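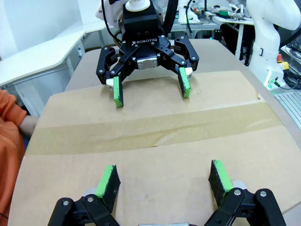

About Us

Prorano is a packing and dispatch company based in Estley. The company receives goods from makers, small publishers, workshops and independent shops, stores them for short periods, packs them in corrugated cardboard cartons and hands them to the carrier chosen by the customer. It also operates a household packing service for families and offices that are moving, and a short training course for people who pack parcels as part of their daily work.

The company was founded by Makis Drakos, who remains its managing director. Before establishing Prorano he worked in the mailroom of a furniture distributor, where damaged returns passed across his desk every morning. His view at the time, and the view on which the company was built, was that most of the breakage could be traced to the carton and the person closing it. The first premises were two rooms above a print shop. The company moved to its present building on Gavalas Road when the print shop needed its upper floor back, and it has since taken over the adjoining unit for storage.

Our Work

Prorano currently packs on behalf of 31 customers. Their goods range from ceramic tableware to bound reports, and the quantities range from a single carton a month to several pallets a week. The company does not set a minimum order. A customer who sends four boxes a year is given the same written packing sheet as a customer who sends 800.

A packing sheet is prepared for every product before the first unit is packed. It records the carton size, the type and amount of filling, the number of strips of tape and where they run, the position of the label and any instruction on which way the carton must stand. The sheet is tested by packing a sample, closing it, and having a second member of staff open it without having seen it packed. Any difficulty in opening is noted. Customers receive a copy of the sheet and may request changes at any time.

The household service follows the same principle in a simpler form. A member of staff visits the home or office, walks through the rooms with the customer and prepares a list of cartons by size. Books are assigned to small cartons, linen and clothing to large ones, and kitchen goods to medium cartons with dividers. The customer may have the packing done by our staff or may buy the materials and follow the list. Unused flat cartons are accepted back for credit if they are clean and have not been folded.

How We Pack

The company's standards for closing a carton are set out in full in the Prorano Packing Handbook, a copy of which is kept at each station. The main provisions are summarized for customers who wish to know how their goods are handled.

Cartons are assembled by hand. The short flaps are folded first and the long flaps second, so that the long flaps meet along the center. The bottom seam is taped before anything is placed inside. A carton that will carry heavy goods receives a second strip on the bottom, laid over the first.

Filling is placed beneath the goods, at the sides and on top. When the carton is full, the flaps should close flat under light pressure from the palms. If they bow upward, the carton is too small and the goods are moved to the next size. If they sink, more filling is added. Staff are asked not to force a carton shut and not to rely on tape to hold down a flap that wishes to rise.

The top seam is closed with one continuous strip of packing tape, drawn along the full length of the seam and pressed down with the hand from one end to the other. Tape that wrinkles or lifts is removed and replaced. On parcels for general delivery the company uses clear tape. Printed or colored tape is used only when the customer supplies it.

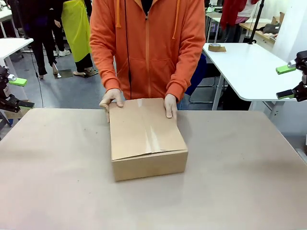
Which parts of a carton should be taped?
The center seam on the top and the center seam on the bottom, along their full length. For goods that are heavy or will travel a long distance, tape is added across the edges at each end as well, and the packing sheet will say so.

Labels are placed on the largest flat panel. They are kept clear of the seam wherever the size of the label allows, so that the recipient can open the carton without cutting through the address. Old labels on reused cartons are removed or fully covered.

Each closed carton is then set down for a final check. The person responsible rests both hands on the top, feels for soft places, and tips the carton gently to listen for movement. A carton that rattles is opened and packed again. This adds time to the day, and the company has accepted that cost from the beginning.

Materials

Prorano buys its cartons from Dernedus, a board merchant that has supplied the company since its second year. The stock list is deliberately short. In the early years the company carried a carton for nearly every product, and staff spent a good part of each afternoon looking for the right one. The list was reduced after a review one August, and customers whose goods fell between two sizes were offered dividers and additional filling at no charge.

Paper filling is used for most goods. Molded inserts are available for bottles and glassware. The company does not use loose foam pieces and will decline to pack with them, although it will accept goods that arrive from a supplier packed in this way and will dispose of the foam properly.

Cardboard that is no longer suitable for shipping remains in use within the building for as long as it is sound. Worn cartons are opened out and laid flat as table covering, floor protection and interleaving between stored goods. Sheets may be joined with masking tape to make a larger piece. Once a sheet is torn, damp or heavily marked it goes to the baler, and the bales are collected for recycling.

The Premises

The building on Gavalas Road is divided into a receiving bay, a packing hall, two storage areas, a training room and a small office. Visitors enter through the office. The packing hall is kept at a steady temperature throughout the year, as both tape and board behave poorly in the cold, and goods arriving in winter are allowed to stand indoors before they are packed.

Work surfaces are cleared at the end of each shift. Knives are returned to the numbered rack beside the office door, tape dispensers are refilled and the floor is swept toward the receiving bay. The last person to leave signs the closing sheet. These arrangements are modest, but they allow the morning shift to begin packing at 7:30 with no delay, and they have reduced the number of mislaid tools considerably.

Customers are welcome to visit by appointment and to watch their own goods being packed. For reasons of confidentiality, the goods of other customers are moved to storage during such visits when their owners have asked for this.

Training

The company's introductory course was first prepared for its own new staff. It was opened to outside participants after several customers asked whether their shop assistants might attend. The course lasts one day and is taught in the training room in small groups.

The morning covers board grades, carton sizes, assembly and taping. Participants close and reopen a number of empty cartons before they are given anything to put inside. In the afternoon they pack a mixed order, including one fragile article and one article of awkward shape, and exchange cartons with a partner for inspection. Participants receive a shortened edition of the handbook and may telephone the company with questions afterward.

There is no examination. A certificate of attendance is issued on request. Employers who send more than 100 participants in a year may ask for the course to be adapted to their own goods and held at their own premises.

Our Staff

Every member of the permanent staff, including those in the office, completes the introductory course and spends a period in the packing hall. Mr. Drakos continues to work a packing shift each month and is subject to the same carton checks as everyone else. Seasonal staff are engaged ahead of the winter period and are paired with an experienced packer until their work no longer needs to be reopened.

The company keeps a record of each damage report it receives from a customer or recipient. The report is read with the packing sheet in hand, and where possible the returned carton is examined before it is discarded. If the sheet was at fault, it is rewritten. If the sheet was not followed, the matter is discussed with the packer concerned at the station, with a carton of the same size on the table.

Contact and Visits

Prorano, 1037 Gavalas Road, Estley. The office is open on working days from 8:00 a.m. to 4:30 p.m. Deliveries are received at the side entrance until 3:00 p.m. and should be marked with the customer's name and the number of cartons in the consignment. Requests for a packing sheet, a household visit or a place on the training course may be made in person, by letter or by telephone. New customers are asked to bring or send one sample of each product they wish to have packed. Samples are returned with the first finished sheet.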